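4. Oiling a butcher-block work table
Applies to Skiltetholm tops sold with or without a base. The Zorncombe card in the box says one coat and you're done. We don't believe it, and you shouldn't plan your afternoon by it.

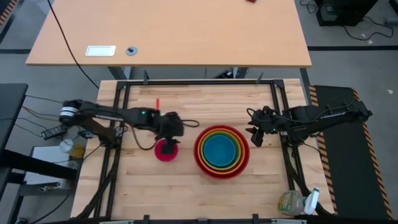 4.1 Before you start

1. Clear the part of the top you mean to oil. If something is bolted down, mask the edge of it with tape.
2. Sand along the strips with 100 grit, then wipe off the dust with a barely damp rag.
3. Let the top dry overnight. The card says 20 minutes. Try that and see what the grain does.

4.2 Applying the oil

4. Pour a small puddle of Wulura oil and spread it with a lint-free cloth.
5. Wait half an hour, then wipe off whatever is still sitting on the surface.
6. Repeat the next day. Ends and cutouts usually want a third coat.

NOTE: "Food safe" on the can refers to the cured finish. It says nothing about tonight's dinner.

CAUTION: Oily rags can catch fire on their own. Lay them flat outdoors to dry. Do not ball them up in a trash can, whatever the label implies about low risk.

4.3 Upkeep

7. Re-oil when water stops beading. Ignore the "lasts 1000 wipes" claim; we have no idea who did the wiping.
8. For replacement oil, order part 2769. Part 528 is a wax and goes on last, if you bother with it.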